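To: Purkthorpe Small Mechanisms list
From: Ningsih Hutapea
Subject: Re: Cloth or rubber under small gears?

Wibisono wrote:

> I'm putting the gear drawers back in order this month and I keep
> losing the smallest ones off the bench. They hit the tabletop, bounce,
> and that's the end of them. I had a ribbed rubber mat, but the teeth
> catch in the ribs and I don't like the smell of it. Is anyone using
> plain cloth? If so, what color, and do you tape it down? Most of my
> gears are steel, with a few brass.
>
> Wibisono

I switched to cloth in March and haven't gone back. Mine is a big piece in dark navy, close to black, and it covers most of a white table. Silver gears show up on it right away. Brass shows up too, a little less so under the ceiling light. On the bare white top I used to lose plain steel gears while looking straight at them.

I don't tape it. I tried that the first week and the tape left gum on the table. The cloth is heavy enough to stay where I put it as long as I don't lean on it and drag my sleeve. It does wrinkle, and a small gear will sit in a crease instead of lying flat, so smooth it out with your hand before you start. It also picks up light smudges. I wipe those with a damp rag and let the cloth dry overnight.

I leave a strip of table showing at the side. The drawer labels and the pencil go there -- nothing that rolls.

For the sorting itself, I do one drawer at a time. Tip the drawer out in the middle of the cloth, pull the spur gears first, then check each one for bore and tooth count. Anything with a burr in the center hole goes into a separate tin. I check the bore against a pin before the gear goes in its bag, and write the size on the bag before I fill it. My list runs to 1293 pieces now, and the worst part was a batch from the Grilambridge sale where every bag had the wrong size on it.

If you have to deburr, 300 grit takes the edge off and 600 finishes it. I wouldn't bother with 3000 unless the gear is going on display. Do that work off the cloth, because the grit stays in the weave and ends up in the next drawer.

I've also seen the Tondia trays people mention. They're fine for storage but too small to sort on. 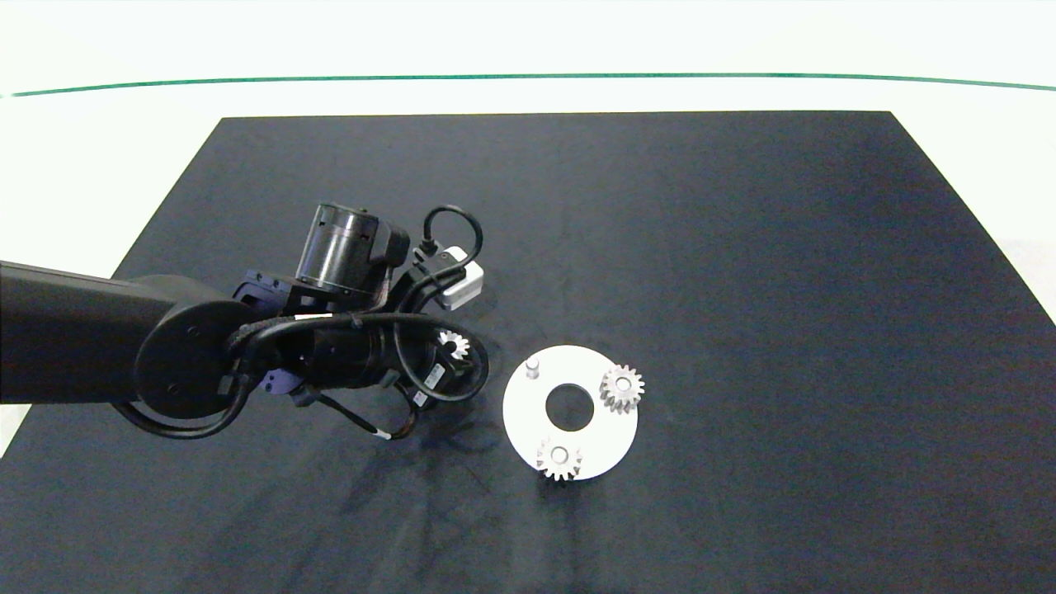

Can oiled gears go straight onto the cloth?

Wipe them first. A little oil won't hurt the gear, but it soaks into the fabric and then collects lint, and the lint ends up in the teeth.

Let me know what size piece you end up with.

Ningsih

Comments

benchtop_al
I use an old felt tablecloth. Same idea, but the felt sheds. Smooth cloth is better.

Rosefinch
Does the navy fade if you wash it?

gearbox77
Mine did a little. Cold water helps. Agree about writing on the bag before you fill it.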